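Small soft things, and whether a box is enough

Every tidying page I have ever read wants to sell me a drawer system. Seven little compartments, a lid that never quite clicks, a label maker on the side. I had one of those, a Trokow, and I filled it properly on the first evening with everything folded. By January it held one hair tie and a dead battery, and all the rest was on the windowsill again.

So I am suspicious of systems, and I am suspicious of the opposite advice as well, which says that any old box will do. Some boxes won't. A deep one is hopeless for scrunchies and bath puffs. They are light, they spring up when you put them in, and whatever went in first is at the bottom until you tip the lot out on the bed. What I use now is shallow. The one with the high back and the red lining is the sort I mean, and yes, the front edge of the lining is torn.
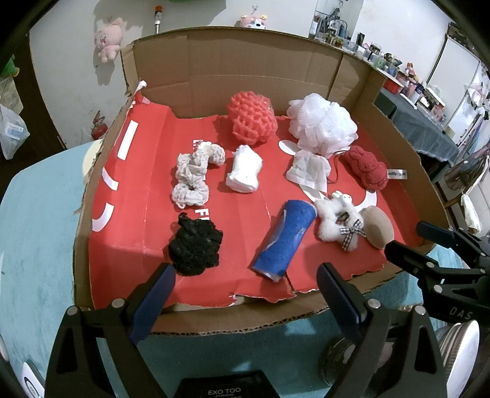 Trokow, June 5, 2022

Sponges, a mesh pouf, scrunchies and a plush bunny all in one box will annoy the people who insist on one category per container. Soon-im Yeo wrote to me after the last page to say that bath things should never share with hair things. I half agree. A netted sponge that has been used goes on a hook in the bathroom until it is dry right through, and I mean the middle, where you have to squeeze it to find out. A spare one can live wherever you like. I don't see what harm a spare sponge is going to do to a scrunchie.

A few things I would stand by.

Line the box. Cardboard sheds dust along the cut edges and crocheted bands pick it up. You can buy liners, and the Cela ones are perfectly nice, but a sheet of anything smooth does the job. Mine creases and slides about. I tried double-sided tape and it pulled the top layer off the card, so now I leave it loose and put up with it.

Leave gaps. If you can see the lining between things you can find things. Once they are sitting on top of each other you want a second box, or fewer scrunchies. Try fewer scrunchies first.

Put black things on something that isn't black. It sounds too obvious to write down, but I spent a good while hunting for a black hair band in a black basket. Bright red is ugly in a bedroom and very good for finding things on.

Loops and cords need watching -- anything with a string on it will catch in an open mesh. A bath pouf will grab hold of a plush on a cord and come out of the box with it. Keep the two at opposite ends if you can be bothered. I usually can't.

Don't perfume the box. Lavender bags, scented card, drops of oil on cotton wool: I have tried all three, and the mesh ends up smelling of old lavender, which on a wet shoulder is not pleasant.

Now the claim I trust least. There is a tip going about that rolling soft things saves half the space. Do-yoon Kwak sent it to me with a diagram. It is true of a flannel or a T-shirt. It does nothing for a scrunchie, which is mostly elastic and goes back to its own shape as soon as you let go, and a bath pouf squashed into a tight roll can stay lopsided for days. Roll what is flat to begin with and leave the others alone.

As to how long a cardboard box lasts, I can't say. I had one give out at the corners after 39 weeks and the one before it is still going under the sink with dusters in it. Keep it off a damp floor and don't pick it up by the high side when it is full.

Next time, the Norno shelf brackets, which I have been asked about twice and do not much like.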